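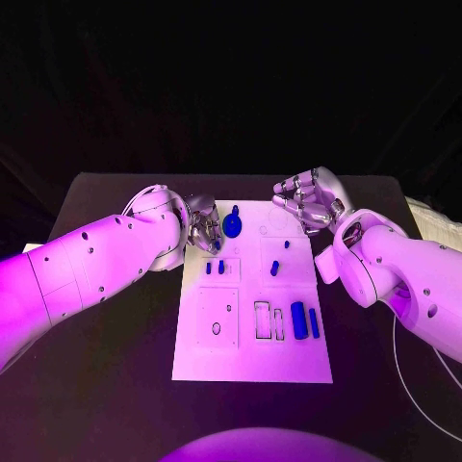
Lighting for Small Interiors
Handout 4: Colored Light and Surface Color

Reading: course pack, chapter 3. Bring the completed table from Handout 3.

4.1 Surface color under a narrow source

The color of a surface depends on two things: the wavelengths in the light that reaches it and the share of each wavelength that the surface sends back. A white surface reflects all visible wavelengths to a similar degree, so it takes on the color of the source. A colored surface can return only what the source supplies. A green card under a red lamp with no green output looks dark gray or black.

Magenta light contains red and blue with little green. Under it, whites and pale grays shift to pink or purple, greens darken, and blues remain blue or move toward violet. Yellow paint, which reflects red and green, looks red or orange.

4.2 Color rendering index

The color rendering index (CRI) compares a set of test colors under the source with the same colors under a reference source of the same color temperature. The maximum is 100. The Dona sample lamp used in the lab has a CRI of 88, which is acceptable for kitchens and offices and marginal for paint matching. CRI is not a useful figure for saturated colored sources and should be left blank for them in the lab table.

4.3 Mixing

Light mixes additively. Red and green give yellow, green and blue give cyan, red and blue give magenta. Paint and filters mix subtractively, and the two sets of rules should not be combined in one diagram. Students lost marks for this in the October assignment.

4.4 Illuminance

Illuminance is measured in lux, or lumens per square meter. For a small source, it falls with the square of the distance.

E = I / d²

E is illuminance in lux, I is intensity in candelas, and d is distance in meters. The formula assumes that the surface faces the source. For a tilted surface, multiply by the cosine of the angle between the incoming light and the surface normal.

Worked case: a source of 2,000 candelas at 2 meters gives 500 lux. If the surface is tilted 30 degrees, the result is 433 lux.

Most lux meters are weighted to the response of the eye, which peaks in the green. Readings under deep blue or magenta sources are low compared with the radiant power present, and cheap meters add a further error at the blue end.

4.5 Exercises

1. The Fluritz spot is rated at 823 candelas on axis. Find the illuminance at 1.5 meters on a surface facing the lamp.
2. Repeat with the surface tilted 60 degrees.
3. Predict the appearance of white, yellow, green and blue cards under magenta light. Check the result in the booth.

Due 18/11/2022, on paper, with units shown.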